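Stereo camera or single wrist cam for a small arm? (and a gripper question)

Board: Arms, Grippers and Vision
Thread started by wickerman_tom

wickerman_tom wrote:
Evening all. I've been going back and forth on this for most of November and I'd love some opinions before I spend any more money. I have a little servo arm from Plerkent, the black bracket sort, and I've been running it with a single camera and the stock gripper fingers. It does all right with blocks. Blocks are easy! What I want is for it to pick soft toys out of a basket and put them on the table, and back again, and that's where it all goes to pieces, as the fingers close a good 18 mm short of where they ought to be and grab a lovely handful of nothing.

So I'm wondering whether to move up to a stereo pair (I've been offered a Kodix one second hand) or whether the money would be better spent on the softer Giraldo fingers. I can stretch to one of them before Christmas and the other will have to wait.

bracketandbolt wrote:
Fingers, every time. I had the same arm and the stock ones are hard and slippery, and on plush they just push the thing away from you. You can have the best depth in the world and it'll still squirt out sideways. The Giraldo ones bend round whatever they touch, so being a bit out on depth hardly matters.

One word of warning, they're longer than the stock pair, so you'll need to redo your tool offset. I forgot, and drove mine into the worktop with some force. The worktop still has the mark and I still get reminded of it when we have people round.

pennywhistle wrote:
I'm going to disagree, kindly I hope. 18 mm is a lot to ask a soft finger to cover for you. If he's that far out with one camera he'll be worse once the toys are piled up and leaning on each other, because a single view really is guessing at which one is in front. I went to stereo on mine last spring and my misses on the top layer dropped off almost overnight. The bottom layer is still a misery, mind you.

What's the controller, Tom? Some of the older boards can't take two streams without falling over.

wickerman_tom wrote:
It's the Carkach board, the one with the fan that sounds like a hairdryer. I've had two streams through it as a test and it coped, although I did have to turn the resolution down.

bracketandbolt wrote:
Then you're giving with one hand and taking with the other, aren't you? Lower resolution means coarser depth, and coarser depth on fluffy things with no clear edges is going to be mush. I'm not against stereo, I just think people reach for it too early.

pennywhistle wrote:
Coarser, yes, but a coarse answer is still better than none. And fur matches better than you'd think — it's the smooth, shiny plain toys that give mine trouble. Have you got a plain dark background? I hung some old blackout curtain behind mine and it stopped picking up points off the radiator.

wickerman_tom wrote:
Well, I gave in and borrowed the Kodix for a couple of weeks before paying for it, which the seller was very decent about. I have logged 753 attempts (I know, I know, my evenings are not what they were) split between the old single camera and the new pair, with the stock fingers left on throughout so as not to muddle things up. Left and right views from the pair are below, with the basket loaded up and the arm over on the right hand side of it.
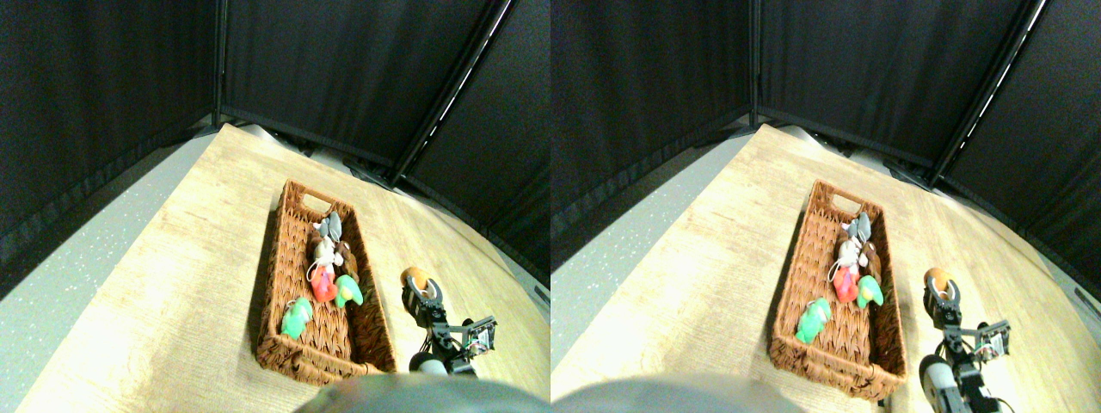

gantrygoose says the number to look at is how many of those misses were depth and how many were slips, as you can't choose between a camera and a set of fingers from one total. Fair point, and I've gone back through the log to sort them out. With the single camera most of the misses were depth, the fingers closing short just as I described at the start. With the pair that has nearly gone, and what's left is nearly all slips, the gripper getting there nicely and then losing hold on the way up.

bracketandbolt wrote:
So you need the fingers!

pennywhistle wrote:
So he needed the camera, and NOW he needs the fingers. I'll settle for a draw.

gantrygoose wrote:
Before you buy anything else, try slowing the close. I cut mine to 50 per cent speed and lost a fair share of the slips without spending a penny. Also check whether the wrist is tipping as it lifts, mine did for ages and I blamed the pads.

wickerman_tom wrote:
Will do, thank you. I'll run another batch at the slower speed with everything else left alone. Does anyone know if the Giraldo fingers need the longer screws? The listing doesn't mention them.

bracketandbolt wrote:
They do, and they don't come in the packet. I've got spares, send me a message with your address and I'll pop some in the post.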